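Editorial Meeting - Style & Wellness Desk, Ellard Magazine
Minutes, April. Start 10:05 am, main room 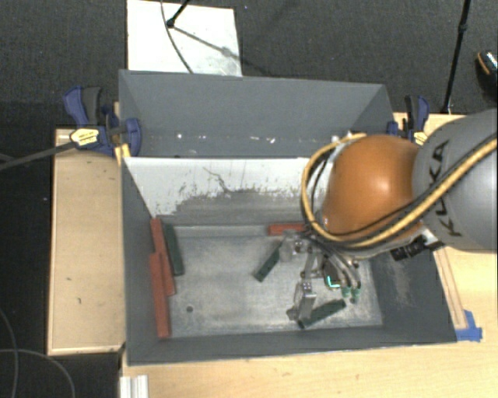
KUKA arm with yellow hose, reaching into a gray bin.

Present: features, beauty, picture desk, web, ad sales. Copy desk joined by phone after item 2. Apologies from events.

1. Last minutes
Agreed. One fix - the sunscreen roundup was held over, not dropped. Web to correct the shared copy.

2. June cover feature (life after the runway)
First draft in at 1000 words over. Good on how ex-models eat and train once they stop working full time, weak on money. Too much breakfast. Features to cut the green juice section completely and move the sleep stuff up top. Beauty asked if we can say "ageless" on the cover. No. Long talk about that. Also no to "defies", "turns back the clock" and anything with "secret" in it. Ad sales not happy, says "secret" sells. Noted.
Working headline: What They Do Now. Picture desk hates it. Alternatives by next meeting.
Action: features to send second draft, copy desk to read before it goes to layout.

3. Readers over 40 panel
537 replies to the survey, best we have had. Most want shorter workouts they can do at home, and skin care advice that doesnt start at $200 a jar. A lot of complaints that the women in our fitness pages all look 25. Fair point, accepted. Picture desk will cast from the reader list for the July stretch pages. Need release forms before anyone gets booked, last time we had to pull a page.
Someone asked if we print the angry replies. Yes, a few, with permission.
Action: web to pull the full comments into one file. Names out.

4. Farahani skin care
Advertiser wants the new night cream tested in the same issue as their double page. Beauty says fine to test, not fine to promise a good review. Ad sales to tell them so in writing. If they pull the ad they pull the ad. Testers get four weeks with it, same as everyone else's cream. The last set only had ten days and it showed.

5. Diet column
Columnist wants to do three meals a day, no snacks. Discussion. OK as a personal diary piece, has to be clear it is not advice, and the dietitian reads it before print. No weights or dress sizes anywhere in the column, that rule still stands. Copy desk pointed out we broke it in March in a caption. Sorry all round.

6. Uren shoot
Swimwear, location still open. Beach permit came back with the wrong date on it so picture desk is chasing. Fallback is the hotel pool at Tekoren, costs more but has changing rooms and shade. Hair and makeup booked either way. Decision needed by end of month or we lose teh deposit.
Action: picture desk to confirm, copy in ad sales.

7. Web
Celebrity birthday galleries still get the traffic but people leave after 2 pages. Web wants to try single long pages with fewer pictures. Agreed as a trial, through June only. Old galleries stay up. Comments to be closed on the "then and now" ones - too nasty, takes up half the morning to clean.
Newsletter sign-up box covers the text on phones. Still. Web knows.

8. Any other business
- Sample cupboard is full again. Beauty sale moved up to before the holiday weekend, cash only, money to the shelter as usual.
- Please return the steamer to the picture desk.
- Parking passes run out this month, see front office.
- Freelance invoices late again, accounts want them by the 20th with the job number on.

Closed 11:40. Next meeting same time, small room, bring cover lines.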